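Sweet red bean paste, and moving the beans into a box

January 18, 2025
by Beril Gündoğdu

When we moved to Baltness I promised myself that I would stop keeping dry food in opened bags. You know these bags: you cut a corner, you fold it, you put a clip, the clip falls behind the shelf, and one month later you have lentils in the drawer with the tea towels. In my old kitchen in Olbridge I had perhaps a whole shelf of such bags. I threw away more rice than I want to confess here.

So this winter I am changing to clear boxes with wide openings, one after another, as I find them at a good price. Flour was first, then rice, then chickpeas. Now it is the turn of the small red beans.

I did not grow up with these beans. In my mother's kitchen beans were always salty, with onion and tomato paste and a lot of olive oil, and if somebody had told her to cook them with sugar she would have taken the pot from their hands. I ate sweet bean paste for the first time in a bun, from the bakery on Tremblay Street, and I went back the next morning to ask what was inside. The lady at the counter wrote the word "adzuki" on the paper bag for me. I kept the paper for a long time.

The shop near the station sells them in bags of 800 grams. This is too much for one pot of paste, so most of the bag must wait for another time, and for this a box with a good opening is important. A jar looks nicer on the shelf, I agree, but my hand does not go into a jar, and a cup goes in even less easily. With a wide box I can scoop from the side where the beans are high and let them slide back.

I also decided that a measuring cup should stay with the beans. Before, I had one set of cups for everything, and the one I needed was always in the sink with oil on it. The bean cup is plastic, with a long flat handle, and the color is so strong that I can find it even when I have no glasses on.
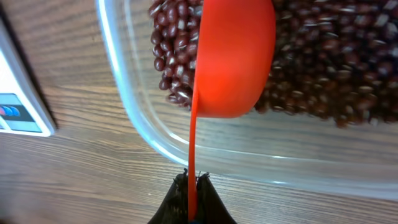
The red-orange cup in the beans.

Small dry beans are pleasant to scoop. They make a sound like rain on a window, and they are so smooth that they run to every corner. I go in slowly with the edge of the cup and then lift – if you push hard, they jump out on the table, and then you will be finding them until June.

For one pot of paste I use one cup of beans. I know that many people soak them overnight. I have tried both ways and in my pot I do not taste a difference, so I only wash them well and look for small stones and broken ones. Then I do like this:

Put the beans in a pot with plenty of cold water and bring it to a boil. After 7 minutes pour this first water away, it is a little bitter. Add fresh water, enough to cover the beans well, and cook on low heat until you can press one flat between two fingers. With my stove this is more than one hour, and I add hot water from the kettle when the beans begin to show above it. Drain them, but keep a little of the liquid.

Now put back the beans with a bit less than one cup of sugar and a small pinch of salt. Stir with a wooden spoon on medium heat for nearly 15 minutes. The paste is ready when you pull the spoon across the bottom and the line stays open for a moment. It will still look too soft, and it becomes firmer when it is cold. Please do not cook it until it is thick in the pot, I made this mistake two times and had to cut the paste with a knife.

I like it coarse, with some skins and half beans in it. My husband likes it smooth, but he does not want to push it through a sieve, so we eat it coarse.

What I still did not solve is the labels. I bought a roll of Semix labels for the boxes and they come off at the corners after a few days, maybe because I wipe the boxes too often. For the beans it does not matter much, I can see what they are. For the two kinds of flour it matters very much, as my last cake has shown us.

Next on my list are the bulgur and the green lentils. If somebody knows a label that stays on smooth plastic, please write to me below.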